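Keogh boots after one winter, worth resoling?

mudlark_40
Got 1,359 miles out of mine. Heel is gone, uppers fine. Ustberg wants 300 for a resole, seems nuts

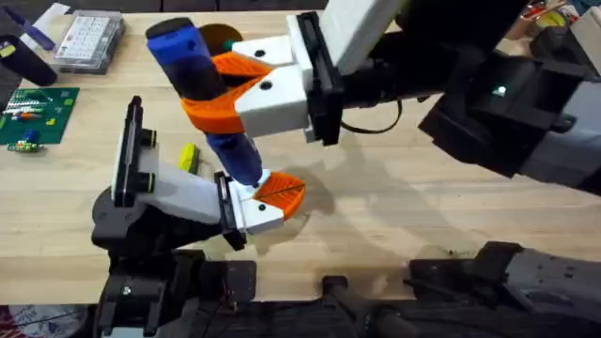
blue and black one, over the table

tinroof
Nope. Buy Endanos. Mine leaked after 3 weeks tho

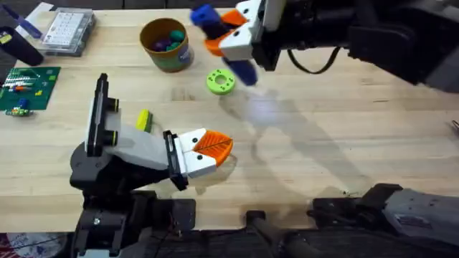 mudlark_40
Endano runs narrow, no thanks. Would rather glue teh heel myself. Bench is light wood like that tabletop so I'd put cardboard down first

hobnail
Glue wont hold. Pay the 300 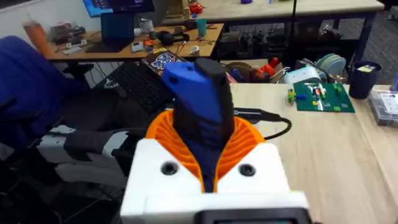
blue and black again, orange fins round it

tinroof
disagree, mine held all December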